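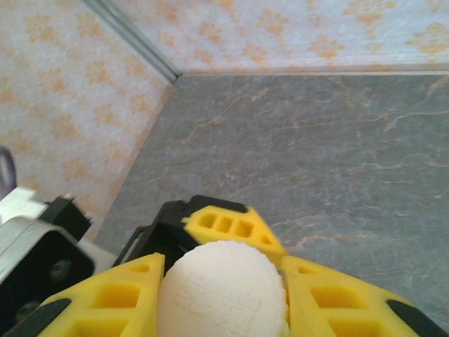
# Teaching the arm to pick and place a ball by remote control

Written by Eyerusalem Gudeta, Urnarham workshop, 3/26/22

This page is for new operators who will record demonstrations with the three-finger gripper. You do not need to know programming. You need patience, a quiet hour and a chair with the right height. I wrote down the steps as I teach them to people at our bench, and Kedir Berhe corrected the part on the hand controller.

The task is simple to say: the arm goes to the ball, closes the fingers, lifts, moves to the other side of the enclosure, and puts the ball down gently. The robot learns from many such recordings, so each one should be clean.

## Before you start

- Switch on the arm and let it go to its home position. Keep your hands outside the enclosure during this.
- Open the program Ciltumero and choose your own operator name. Please do not record under the name of a colleague.
- Check the wrist view on the screen. You should see the yellow fingers, and with the gripper open there must be a free view between them down to the floor.
- Wipe the ball with a dry cloth. Ours has a chalky surface, and the dust goes onto the fingers.
- Put the ball on the floor of the enclosure, at least a hand's width from the walls.

## Step 1: Practise without recording

Hold the controller in your stronger hand and move the arm slowly over the floor. The arm copies your hand at a smaller scale, so a big movement of yours becomes a modest one of the robot. When your hand arrives at an uncomfortable place, press the clutch button, bring the hand back and release the button. The arm waits for you.

Do this until you stop looking at your hand. For Robel Negash it took one afternoon, for me it took 4 days.

## Step 2: Come from above

Press **Record**. Wait one breath, then move over the ball with the fingers fully open. Stop when the ball is in the middle between the fingers on the screen, and only then go down. If you correct sideways while going down, one finger can touch the ball and push it away.

In the wrist view, the rear finger is your best guide. When you are at a good depth, it stands just behind the ball and its top is a little higher than the ball on the screen. The left and right fingers should lean in towards the ball from both sides. If one of them is much closer than the other, go up again and start the approach from the beginning.

## Step 3: Close the fingers

Press the trigger slowly, over two seconds if you can. The grip value is shown in the lower corner of the program. For this ball we stop at 900. More force does not help, and it makes the release jump.

Keep still for a moment after closing. This small pause is useful later, when Letay Moges cuts the recordings into parts.

## Step 4: Lift, carry and put down

1. Lift straight up until the ball is clear of the floor.
2. Move to the target side in one calm line. Use the clutch if needed, but try not to use it in the middle of the carry.
3. Lower until the ball touches the floor. You will feel a light vibration in the controller.
4. Open the fingers as slowly as you closed them.
5. Go straight up, then press **Stop**.

## Step 5: Keep or delete

Watch the recording once at double speed. Delete it if the ball was dropped, if a finger struck a wall, or if you stopped to think for a long time. A small correction during the approach is fine – the robot should also see how a person repairs a small mistake.

Mark the good ones with **Keep**. Then place the ball at a new position by hand and begin again.

## How many are enough?

Our first set, made together with the group in Trukholm, has 1,437 kept recordings. One session per person is 13 recordings, then a break. After that the hand gets tired and the movements become nervous, also when the operator does not notice it.

## If something goes wrong

**The ball rolls away when the fingers close.** You are too high, so the fingers press on the upper half. Open, go down a little and try again.

**The arm moves with delay.** Close all other programs on the computer. If the delay stays, tell Wondimu Shiferaw and do not record.

**The arm stops and the light is red.** It has reached its joint limit. Release the trigger only if the ball is near the floor, then press **Home**.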